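Open enrollment, again

The benefits portal reopens in May, and Skadach has once more made it prettier and harder to use. You get 30 days to choose between two plans with nearly the same name. Do nothing and you land in Illalus Basic, whose deductible is $3,039.
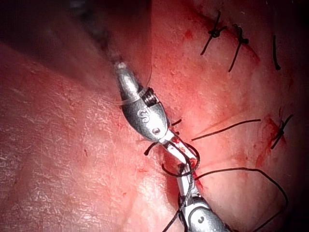
2 min read · 335 words

Illalus Plus costs $23 more per paycheck and covers outpatient surgery after a copay. Basic covers it too, in the sense that it will send you a letter. Read page four before you pick, especially the part on pre-approval, which last year's readers wrote to us about at some length.

Dental has moved to Netora. Your old card still looks lovely in a wallet.

Questions go to the Abella help line, open until 4 p.m. Bring a snack. The hold music has a flute solo.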